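# Somirano outdoor unit: front camera setup and upkeep

We use cookies to remember your settings. By continuing to browse you accept our cookie policy. Accept | Manage

This README covers the front camera on the Somirano outdoor unit: fitting, exposure, lens care and the check to run after any repair to the nose. It goes with the config folder of the same name. Drive and battery notes are kept in the Vatgate folder.

Maintained by Ifeoma Amadi. Repairs to the mount: Pascual Mansilla.

## Files

- front_cam.yaml — exposure limits, frame rate, mask
- lens.yaml — distortion values for the wide lens
- mask.png — 8-bit, 0 for ignored pixels, 255 for used pixels
- check_front.py — takes one still and draws the mask over it
- log.txt — one line per job, initials at the end

## Mount

The camera sits on the Brunine bracket behind the nose cover. Four screws hold the bracket. Tighten them in a cross pattern, a little at a time, with the unit on its stand. Do not use thread lock on the two upper screws. The plate behind them is soft and Pascual has already had to replace it once.

The cable leaves on the left and needs a loop of slack before the first clip. If the picture drops out when the unit turns, look at that clip first. The connector has rarely been at fault.

Frame rate is 30. It was 27 for a time while the old recorder was in use, and logs from that period still show the lower value. Do not convert them.

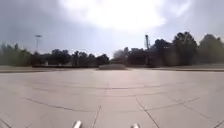
The mask has to be redrawn whenever the bracket has been off. A small change in tilt moves the unit's own body in the picture, and the planner will then treat it as an obstacle close ahead. With an outdoor still such as this one, start at the bottom edge: the two white rounded tips are the front of the body, and both must lie wholly inside the ignored area. They are not level (the left one sits slightly higher), so draw each side separately and do not mirror one from the other. Leave the gap between them unmasked. Paving seams are useful for the lens values as well. They bow towards the edges in the raw still and should come out straight once lens.yaml has been applied.

## Exposure

Auto exposure is on, with an upper limit set in front_cam.yaml. The metering window covers the lower half only. Sinéad Breathnach moved it there in February after the unit kept darkening the ground when it faced a bright sky. Glare above the horizon may clip, and this is accepted. Clipping on the ground is a fault and should be logged.

Pale concrete needs a lower limit than tarmac. Use the profile named slab for paved squares.

## Lens care

Blow off grit first, then wipe with a clean dry cloth from the centre outwards. Do not use the Ghorbani degreaser on the lens — it leaves a film that shows up as haze in low sun.

## After a repair

1. Put the unit on level ground, facing a clear stretch.
2. Run check_front.py and open the still.
3. Compare the mask with the body edges and redraw if needed.
4. Apply lens.yaml and check a long straight line near each side.
5. Add a line to log.txt.

## Open points

- Dardo Orellana has a stiffer bracket on order. The mask will need redoing when it is fitted.
- check_front.py fails without a message if the disk is full.
- Yi-an Um is testing a shorter hood against stray light. Results will go in log.txt.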